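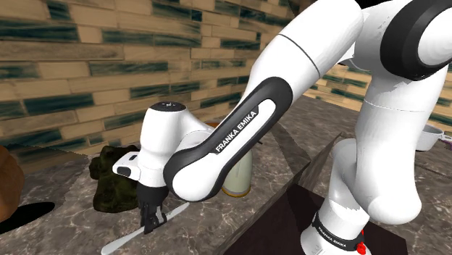 Lutalix 파지 플래너 석 달 쓴 후기. 결론부터 쓰면 시뮬 안에서만 쓸 거면 살 만하고, 실물 팔에 물릴 거면 지금 버전은 말리고 싶음. 문제는 정지 명령이다. 우리가 제일 많이 돌린 게 주방 조리대 씬인데, 대리석 무늬 상판 위에 칼날처럼 생긴 하얗고 길쭉한 물체가 비스듬히 놓여 있고 그리퍼 손가락 두 개가 바로 그 위에서 아래를 향하는 자세. 딱 이런 높이에서 정지가 늦으면 어떻게 되냐는 게 이 글의 거의 전부임.

급하게 쓰는 거라 순서 엉망일 수 있음. 금요일 전에 반품할지 말지 정해야 해서.

## 뭘 샀나

Lutalix 본체 라이선스 하나, 거기에 Kurau 주방 씬 팩. 씬 팩은 따로 결제. 판매는 Clovex. 설치는 Onni Niskanen이랑 둘이서 오후 반나절. 설명서가 96쪽인데 정지 동작 관련해서는 반 쪽. 그것도 표 하나에 각주 하나. 살 때 이걸 먼저 봤어야 했다.

환경은 리눅스 데스크톱, 그래픽카드 하나, 팔 모델은 7축. 특별한 거 없음. 우리 쪽 코드는 얇은 래퍼만 얹었고 플래너 설정은 거의 기본값 그대로. 나중에 의심받을까봐 래퍼 빼고도 다시 돌려 봤는데 증상 똑같았다.

## 좋았던 거

욕만 쓰면 공정하지 않으니까.

- 파지 후보 뽑는 속도 빠름. 전에 쓰던 Kiiskinen보다 체감으로 확실히 빠르다
- 얇고 납작한 물체 후보가 꽤 그럴듯함. 전에는 바닥에 붙은 물체면 후보가 아예 안 나오는 경우가 많았음
- 팔뚝 링크가 뒤쪽 용기 같은 거 건드리는 경로를 잘 걸러냄. 팔꿈치 쪽 충돌은 석 달 동안 한 번도 신경 쓴 적 없음
- 씬 리셋이 가볍다. 밤새 돌려도 메모리 안 샘
- 로그가 사람이 읽을 수 있는 글자로 나옴 (당연한 건데 안 그런 제품 많음)

Kurau 씬 팩도 나쁘지 않음. 타일 무늬랑 상판 무늬가 복잡한 편이라 인식 쪽 테스트하기 좋다. 단색 배경에서 잘되던 게 여기서는 헤매는 걸 꽤 봤고, 그건 우리 인식 모델 탓이지 팩 탓은 아님. 다만 물체 마찰값이 전부 똑같이 들어가 있음. 손으로 다 바꿨다. 귀찮음.

## 문제의 증상

5월에 처음 봤음. 하강 중에 정지 버튼 눌렀는데 팔이 더 내려감. 처음엔 화면이 밀린 줄 알았다. 다시 해도 똑같음. 로그 뒤져보니 정지 명령 받은 시각이랑 관절 속도 0 되는 시각 사이가 약 400밀리초.

항상 그런 건 아니다. 그래서 더 골치 아픔. 평소에는 바로 선다. 늦는 건 플래너가 재계획 중일 때. 물체 위치가 조금 바뀌어서 경로를 다시 짜는 그 순간에 정지가 들어오면 명령이 큐에 들어가서 기다린다. 재계획 끝나고, 새 경로 첫 구간 보내고, 그 다음에야 정지를 꺼내 읽음. 그러니까 멈추라고 했는데 새 경로로 한 번 출발했다가 서는 거다.

로그에는 이렇게 찍힘.

```
replan: start
stop: queued
replan: done
segment 0: sent
stop: handled
warn 1479: late stop
```

경고 1479. 설명서 색인에 없음. 각주에도 없음. 경고 등급이라서 프로그램은 아무렇지 않게 다음 시도로 넘어간다. 나는 이게 제일 어이없었음. 정지가 늦었다는 걸 프로그램이 알고 있는데 경고만 찍고 계속 간다고? 최소한 에러로 올리고 세워야지.

Tiina Mäkelä가 재현 스크립트를 짜줬다. 하강 중에 물체를 살짝 밀고 바로 정지를 쏘는 거. 154회 돌린 결과 늦은 정지가 꾸준히 나왔고, 물체를 안 밀면 한 번도 안 나왔음. 이 정도면 우연은 아니라고 봄. 스크립트는 그대로 Clovex에 보냈다.

## 손가락 쪽도 이상함

두 번째 증상. 이건 덜 심각한데 기분은 더 나쁨.

늦은 정지 뒤에 재개를 누르면 그리퍼가 예전 목표 폭으로 닫힌다. 정지 전에 잡으려던 물체 기준. 물체를 치우고 재개해도 닫고, 다른 걸 놓고 재개해도 닫음. 힘 제한 값도 이전 물체 걸 그대로 들고 있다. 단단한 용기용으로 잡아둔 힘이 말랑한 물체에 그대로 들어간 적 있음. 시뮬이라 물체 메시가 튕겨나가고 끝났지만.

실물이었으면? 사람이 정지 누르고 나서 제일 먼저 하는 게 뭐냐면 손 넣어서 물체 치우는 거다. 물론 우리 규칙은 전원부터 내리고 손 넣는 거고 다들 지킨다. 그래도 소프트웨어가 규칙만 믿고 있으면 안 되지.

임시로는 재개 전에 파지 상태를 강제로 비우면 됨. 설정에 `clear_grasp_on_resume` 있음. 기본값이 꺼짐. 왜 꺼짐인지 모르겠음.

## 고객지원

첫 답장은 빨랐다. 다음 날 오전. 내용이 별로였을 뿐.

Lajos Kozma라는 분이 담당인데 첫 메일은 우리 PC 사양을 의심하는 내용. 사양표 보냄. 두 번째는 네트워크 지연 아니냐. 시뮬이랑 플래너가 같은 PC에 있는데 무슨 네트워크. 세 번째에 재현 스크립트 붙이니까 그제서야 톤이 바뀌고 자기네 쪽에서도 재현됬다고 함. 거기까지 몇일 걸렸다.

그 뒤로는 괜찮았음. 정지를 별도 스레드에서 처리하는 시험판을 줬고, 깔아보니 재계획 중에도 바로 선다. Tiina 스크립트로 늦은 정지 안 나옴. 단, 시험판에서는 씬 리셋 뒤에 가끔 정지 상태가 안 풀린다. 껐다 켜야 됨. 안 서는 것보다야 백 배 낫다. 정식판에 언제 들어가냐고 물었더니 날짜는 못 준다고.

공지 올릴 생각 있냐고도 물어봄. 다른 사용자들도 알아야 하니까. 답 아직 없음. 그래서 이 후기를 쓰는 것도 있다.

## 실물에는 안 물렸음

원래 계획은 이번 달에 실물 팔로 넘어가는 거였다. Pentti Lehtinen이 안전 쪽 담당인데 로그 보더니 바로 보류. 나도 동의.

하드웨어 비상정지는 플래너랑 상관없이 따로 도니까 그건 믿어도 되는 거 아니냐는 얘기도 나왔음. 맞는 말이긴 한데 평소에 손이 먼저 가는 건 화면의 정지 버튼이다. 비상정지는 풀고 복구하는 게 번거로우니까 사람들이 아낀다. 아끼면 안 되는데 아낀다. 화면 버튼에 STOP이라고 크게 써 놨으면 그건 서야 함.

Aatos Heinonen은 Kiiskinen으로 돌아가자는 쪽. 느리고 후보도 적지만 정지는 제대로 됨. 나는 시뮬은 Lutalix, 실물은 Kiiskinen으로 나누자고 했는데 그러면 후보 비교가 안 맞아서 일이 두 배. 아직 결론 안 남.

## 지금 쓰고 있는 분들 확인할 것

1. 로그에서 `late stop` 검색. 경고라서 화면에는 안 뜬다
2. `clear_grasp_on_resume` 켜기
3. 하강 중 재계획 끄기. 성공률은 좀 떨어짐. 우리는 감수하기로
4. 날 있는 물체나 깨지는 물체 씬은 접근 높이를 기본값보다 올리기
5. 시험판은 지원팀에 메일로 달라고 해야 줌. 다운로드 페이지에 없다

3번이 제일 효과 큼. 2번은 안 켤 이유가 없고.

## 점수

파지 계획 자체는 별 넷. 씬 팩은 셋. 정지 처리는 하나, 시험판 기준이면 셋. 지원은 처음 둘, 나중 넷이라 그냥 셋으로 하겠음.

합쳐서 별 둘 반. 정식판에 정지 수정 들어가고 1479가 에러로 올라가면 넷으로 고칠 생각 있음. 반품은 일단 보류 쪽으로 기울었는데 Pentti랑 한 번 더 얘기해 봐야 함. 업데이트 나오면 스크립트 다시 돌려서 밑에 덧붙이겠음.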